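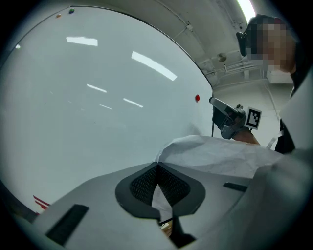 Session 4: Showing the robot by hand, and by remote

Module notes, Robots that learn from people. Prullstead, February. Read before the practical, bring a pen that works.

Last time: writing a task out as fixed moves. Fine for a part that always arrives in the same spot. Hopeless for paper, cloth, cables, anything that bends. So this week we stop writing moves and start showing them.

Three ways to show

1. Push the arm about (kinaesthetic teaching)
You hold the real arm, motors slack, and walk it through the job. Joint angles come straight off the arm so no guesswork about whether it can reach. Drawbacks: heavy, slow, your own hands and body get into the camera view. Two-armed jobs are very nearly impossible for one person.

2. Remote control (teleoperation)
You move a leader, the robot follows. Leader can be a small copy of the arm, a pair of hand controllers, or a joystick if you are patient. Data is in the robot's own terms again. Drawbacks: you feel little or nothing of the contact, there is lag, and everybody squeezes too hard in the first hour. One robot tied up for every person recording.

3. Hand-held gripper
No arm at all. You carry the gripper itself, camera on it, and do the task at normal speed. What the camera sees when you record should look close to what it sees later when the same kind of gripper is bolted to an arm. Cheap and quick, and can go anywhere. Drawback: we have to work out where the gripper was at each moment, and nothing stops you doing a move the arm can't copy.

Most of the practical is method 3. Method 2 is on the Karkico arm at the end if there's time.

Knowing where the gripper is

The recording is only of use if we have the path of the hand as well as the pictures. Options:

- from the gripper's own camera, by following points in the room from one picture to the next (visual SLAM). Needs things to look at. Blank walls and shiny boards are poor — a whiteboard is the worst of both, few fixed features plus reflections that slide as you move. The software may take a reflection for a real point and drift off.
- from printed square markers. Black and white pattern, known size, so one clear view gives position and tilt. Falls apart if the marker is covered, bent, badly lit or seen nearly edge on.
- from a headset worn by the demonstrator, which tracks itself and whatever it is paired with. Also gives a view from the head, handy when the wrist camera is full of paper.

You can mix these. If you do, every stream must share one clock. A tenth of a second out doesn't sound much, but at normal hand speed the gripper has gone several centimetres by then.

Finger width: recorded as well, as its own number. Do not leave the policy to guess it from the picture.

Paper as a task

We use paper a lot in this module. Reasons it is hard:
- no fixed shape, so "where is the paper" has no single answer
- creases stay. Second try on the same sheet is a different task from the first
- it hides things. A sheet over the gripper can block the pad, the marker or the lens, sometimes all at once
- weighs next to nothing so the fingers feel hardly any load

Reasons it is good: cheap, safe, and you see straight away if the grasp was poor.

Before recording

a) Charge check, then start the headset and let it settle.
b) Calibrate the fingers: fully open, fully shut, open again. Hold each a moment.
c) Wipe the lens. Wipe it again after lunch.
d) Tuck in lanyards, sleeves and hair.
e) Agree who starts and who stops. Say it out loud.
f) Slow sweep of the work area with the gripper, so that the map has something to build on.

During

Move as the arm would. That means no flicking the wrist, no throwing, no changing grip with your spare hand. If you need a finger to help, the demo is spoilt, start again. Keep the start position varied — people drift into starting from exactly the same place and the robot then learns that one place only.

Two people working together: keep a forearm's length between grippers unless the task needs a handover. For a handover, the giver holds still, the taker closes, then the giver opens. A brief overlap with both holding is right, please don't rush it, the robot needs to see that bit.

Pauses matter. If you stop to think with the gripper in mid air, the policy learns to stop in mid air. Think first then record.

After

Mark each take as keep, fix or bin. Keep = task done, tracking held all the way. Fix = task done but the path has a jump in it. Bin = anything else. Do it at once, you will not remember by teatime.

Mistakes: don't bin a take merely because you fumbled and then put it right. Recoveries are worth having. A policy trained on perfect demos only has never seen trouble, so a small error takes it somewhere strange, then the next error is bigger. This is the compounding error problem from session 2, same diagram.

How many?

Depends on the task and on how much you vary it. For the single sheet pick-up we ask for 300 kept takes across the whole group. Last year's set, all tasks together, came to about 4000 and much of it was near copies of itself, which did us little good. Fewer with more variety beats a big dull pile. Change the height, the sheet, the light, the person.

Comparing the methods — fill in during the practical

Time per kept take, by hand / by remote
Share binned, by hand / by remote
Where did tracking fail, and what was the camera facing
Which felt more like doing the job yourself

Reading

Isaksson notes, chapter 5, on tracking from a moving camera. Skip the proofs.
Duvier lab sheet on teleoperation and lag, first half only. The second half is for an older controler and will confuse you.

For next session

Half a page: pick a job you do at home with one hand. Say which of the three ways you would use to show it, what the wrist camera would see at the hardest moment, and what would be in the way. Sketches welcome. Hand in at the start, paper or upload, either is fine.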